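Teaching an Arm From Play

By Zubaida Shaikh

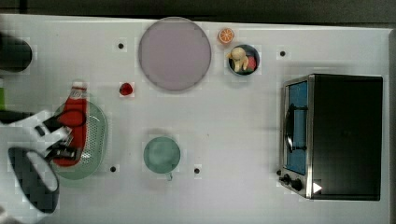

Last updated: Monday, March 19, 2018

The gripper has closed on a red ketchup bottle lying across a green colander. At Stindar, researchers test Esau, a method that learns from unscripted play – no task labels, just people steering the arm as they please.

The group collected 1,094 play sessions, then gave the trained arm 40 written goals with toy food and dishes. Esau still has trouble with goals that take more than 2 steps. A larger set of sessions has been in the works since January.

Related
Buvow rethinks the warehouse shelf
Rajput's 2,000 simulated kitchens

Contact us | Back to top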